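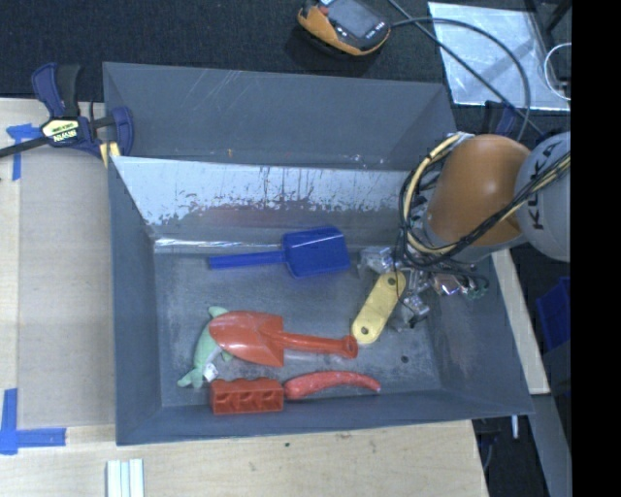 Toy library sort-out

The toy library at Clumel Hall reopens in June and the grey bins need going through first. Sand toys such as shovels go back on the bottom shelf. Soft toys go in the wash bag – leave the fabric tags on, please. Blocks and play food have their own tubs by the door. We have 292 toys on the list and nearly 11 tubs to put them in, so spare tubs with lids are welcome. Drop them at the side entrance before 3 pm any weekday.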